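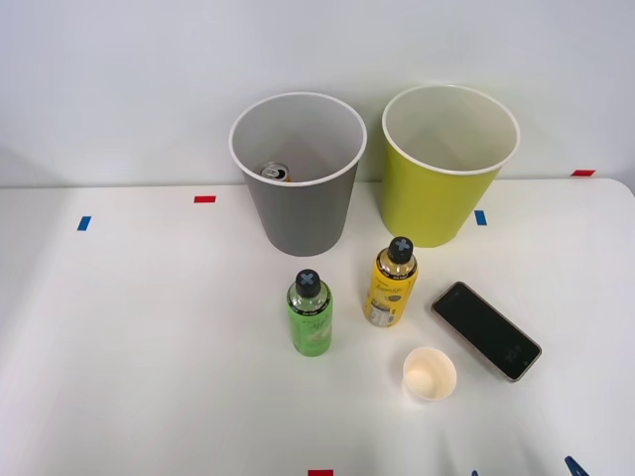 Workplace automation > Workstations > Kellik Clearing Arm

Last updated: November

The Kellik Clearing Arm is made for the small jobs that eat into everybody's day. Think of the shared table after a long meeting, or the kitchen counter at four in the afternoon, with bottles left standing and a phone that somebody will be back for in a minute. At Ciltent we have spent a good while in other people's break rooms (and drunk a good deal of their tea), and what we heard again and again was that people don't mind tidying, they mind being called away from something else to do it.

So the Kellik picks up drink cans, bottles and paper cups, one at a time, and puts them in the bin you have chosen for each. You set up the table once, show it what goes where, and it gets on with things while your team carries on with theirs.

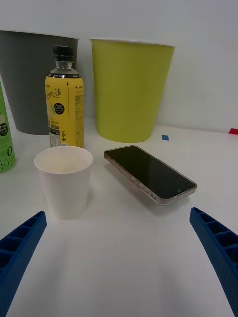 WHAT IT CHANGES FOR YOUR STAFF

We would rather be plain about this. Somebody still has to empty the bins, wipe the table and decide what counts as rubbish, and with the Kellik that person gets a simple screen and a proper say in how it works. We suggest choosing someone who already knows the room well, as they will spot straight away when the bins ought to swap places. Training takes 3 hours and we come to you for it — bring whoever is interested, the more the merrier!

Personal things can be marked as "leave alone" on the screen. Phones are set that way when the arm arrives, and we do recommend keeping it so, however tidy-minded your office may be.

The fingers are ribbed and blue, and they come in pairs. They are the part customers ask us about most, usually because they want to know whether a can that has already been opened will be squashed or tipped.

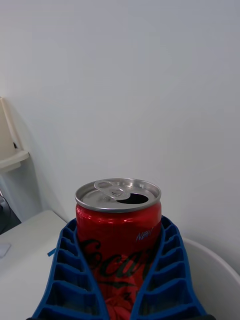
You can set the grip yourself, from gentle to firm, and save a different setting for each kind of container. Our advice is to start gentle and go up a step at a time, with a cloth to hand for the first morning. A spare pair of fingers comes in the box, and changing them is a job for anyone who can manage a screwdriver.

In the box
Kellik arm and table clamp
Two pairs of fingers
Dixit control screen, with stand
Coloured tape for marking out the table
Printed guide, 20 pages, large type

Reach: 108 cm
Tasterum service cover: first 200 working days included
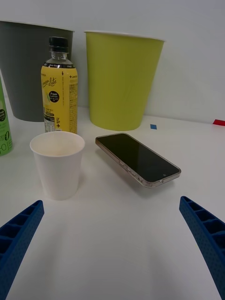
Fingers open over the table, with the paper cup and phone between the bottle and the front edge.

If you would like to try one before you decide, ask us about a loan. We bring it over, set it up with you and leave it for your team to get used to, and we are always glad to hear what they think of it, grumbles included.

14 shares | 3 comments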